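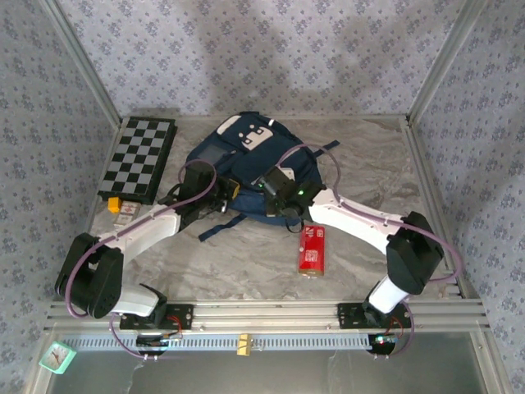

**Can I come and see the two-arm cell working before I decide whether it suits us?**

Come to the open day on 2nd June, or ask for a visit on another date, and you can stand beside the Drandix bench cell while it works and stay as long as you like.

# Drandix two-arm bench cell: open day and demonstration visits

The Drandix is our enclosed bench cell with a pair of small arms on a shared front rail. It was built for handling ordinary things, the sort of stuff that lives in a hall cupboard or at the bottom of a school bag, and we love showing it to people! Reading a list of parts only gets you so far. Ten minutes at the front of the cell tells you far more about how the two arms share a space, how they take turns, and how patient you need to be with a strap.

Demonstrations are held at our Disham workshop, in the long room on the ground floor. Hanneke Koster runs them. She set up most of the tasks herself and will happily stop halfway through one to answer a question, so please do interrupt.

## What you'll see

The main task at the moment is the backpack. Soft bags are hard work for any gripper, as the fabric folds and slides and never lies the same way twice, and that's exactly why we picked one. Ours is navy blue with a white cartoon face near the top (it has become a bit of a mascot, and children always ask its name). It goes flat on the cell floor with an arm on either side, and the small red box stands close by.

Other bits and pieces share the floor with it. There's a folded chessboard towards the back, a little yellow cube, and a white box with red markings. We like a busy floor. An arm that can only manage a bag on a bare surface isn't much use to anyone, and visitors enjoy guessing which item will cause trouble.

Some attempts go wrong. Hanneke leaves those in, and she'll talk you through what the arms were trying to do and what she would change. Quite a few people have told us that was the best part of their visit.

## The cell itself

- Two white arms with black grippers, mounted left and right on the front rail
- Silver aluminium rail and corner posts
- Three walls, papered in pale grey with a small purple-blue flower print
- Grey marble-patterned floor
- Purple cables carried in wide loops on the outside of each arm
- Light blue slotted cable duct along the front
- A small circuit board beneath each arm base

The wallpaper gets more comments than anything else we make. You can have the same print, or choose from the Berard pattern card, which has 16 papers and 3 floors on it. Bring a scrap of your own if you want to try it against the posts. Panels can be changed on site, and we'll show you how at the open day if there's time between sessions.

The order code for the full cell is 1556. Arms, walls and floor are all included under that code. Tables and stands are sold separately, and the Poduval stand is the one we use in the long room. It's heavy, it doesn't wobble, and it puts the front rail at a comfortable height for an adult working from a stool.

## Open day, 2nd June

Doors open at ten and the first demonstration starts at half past. Sessions run through the day with a break for lunch, and you can drop in and out of them. Tea is free. There is space to bring children, who are very welcome at the front as long as they stay with a grown-up and keep their hands off the rail.

If you have an object you'd like to see the arms try, bring it along! Soft, floppy and awkward are all fine. Please leave glass, liquids and anything sharp at home. We can't promise that your object will get a turn, but in January we got through everything people brought, including a very stubborn oven glove.

## Other visits

Outside the open day we take small groups by arrangement. Tell us what you hope to use a cell for and we'll put similar items on the floor before you arrive. Visits usually last a morning. You can film as much as you want, and we'll send you the task notes afterwards.

Parking is behind the workshop, through the second gate. The long room is step-free from the car park, and there's a lower stool if you'd like to watch from floor level with the arms.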